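Notes, Vinau users' meetup, 4 June 2022
Slot: 10 min, then questions. Keep it moving.

Start with the price. The Praltach starter service is 2,311 for the year, arm not included. Let that sit a second.

What the money buys: gripper parts, the wrist camera mount, setup software, two remote sessions with a technician. The brochure says "ready for your bench in an afternoon." Ask who here has had anything ready in an afternoon.

My complaint is the task list. Of 40 tasks in the catalog, most are pick something up, put it in something. Change the toy and it's a new task. By that math my kid has mastered thousands.

Second complaint: no failure numbers. I asked in December. Ivirham at least print theirs, ugly as they are. Got a nice email back and a second brochure.

Be fair here. Printed linkages are easy to replace, and the screws are right where you can reach them. I like that. I'd like it more at half the price.

PICTURES. Leave them up while I talk about the basket task. Cubes and a ball are the easy end. Ask about socks, receipts, a wet sponge.

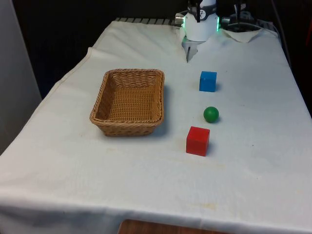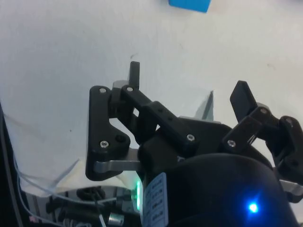

Blocks on a plain white surface. Fine for a first lesson, thin for a year's fee.

Syahrul Latuheru read the draft and thinks I'm too hard on them: the easy tasks are where you find out your calibration is off, and he would pay for the two technician sessions alone. He also wants me to mention that the contract can be paused.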